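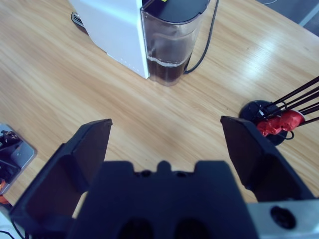

How Does a Washing Machine Work?

You put in a muddy soccer shirt, pour in some detergent and press a button. An hour later the shirt comes out clean. What goes on behind the door?

The parts inside

A washing machine has two tubs, one inside the other. The inner one is called the drum. It is made of metal and has lots of small holes in it. This is where the clothes go. The outer tub has no small holes, and its job is to hold the water.

There is also a motor to turn the drum, a pump to push out the dirty water, and valves that let clean water in. A valve is like a faucet that the machine can open and close by itself. Many machines have a heater too.

Some washing machines open at the front and some open at the top. We are going to look at the kind that opens at the front.

Step 1: Locking and filling

When you press start, you usually hear a click. That is the door locking. It stays locked until the water has drained away and the drum has stopped.

Then the valves open and water runs in. On the way it flows through the little drawer where the detergent is and washes it down into the tub. The machine checks how high the water has come, and when there is enough it closes the valves.

A front-loading machine does not fill up to the top. The water only covers the bottom part of the drum, and the clothes get wet by being turned through it again and again.

Step 2: Washing

Now the motor turns the drum slowly. Inside the drum are raised bumps called paddles. They lift the clothes up the side until they drop back into the water with a splash. Then the drum stops, waits a moment and turns the other way, which helps keep the clothes from getting tangled. 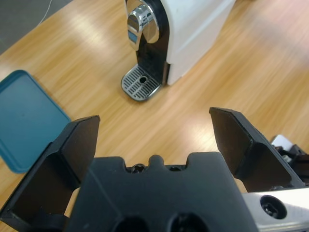 All this dropping and rubbing loosens the dirt, but water alone is not very good at moving grease. Grease and water do not mix. You can see this if you pour a little cooking oil into a glass of water. The oil floats on top.

Detergent fixes this. It is made of very tiny pieces called molecules. One end of each detergent molecule likes water and the other end likes grease. The grease-loving ends stick to the dirt, the water-loving ends face the water, and the dirt is pulled off the cloth and carried away.

Step 3: Rinsing

The pump pushes the dirty water out through a hose at the back and down the drain. Clean water comes in and the drum turns again to wash away the detergent. Most machines rinse more than once. If you put in too much detergent, there may still be suds left at the end, so more is not better.

Step 4: Spinning

This is the loud part. The drum speeds up until it is going around 1,000 times or more every minute. The clothes are pressed flat against the side of the drum, and the water in them flies out through the holes.

If you have ever swung a wet mop in a circle in the yard, you have seen the same thing happen. The mop strings cannot fly away, but the water can.

If the clothes are all bunched up on one side, the machine starts to shake. Many machines notice this, slow down, and tumble the clothes again to spread them out.
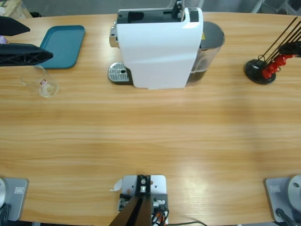
Why is it so heavy?

Try to push a washing machine and you will find that it hardly moves. (Ask a grown-up first.) Inside many of them there is a big block of concrete. The weight holds the machine steady while the drum is spinning. The tub also hangs on springs, so it can wobble a little without banging into the sides.

Big machines

Hotels and hospitals have a lot more laundry than you do. Eilif Björklund works in the laundry room of a hotel in Trokby. In July, their busiest month, they washed 2,611 sheets and 726 tablecloths. Their biggest washer is taller than he is - and he says the towels are the worst, as they soak up so much water that a full cart is hard to push.

Words to know

Drum: the metal tub with holes that holds the clothes.
Valve: a part that opens and closes to let water through.
Pump: a part that pushes water from one place to another.
Detergent: the powder or liquid that helps water lift off dirt and grease.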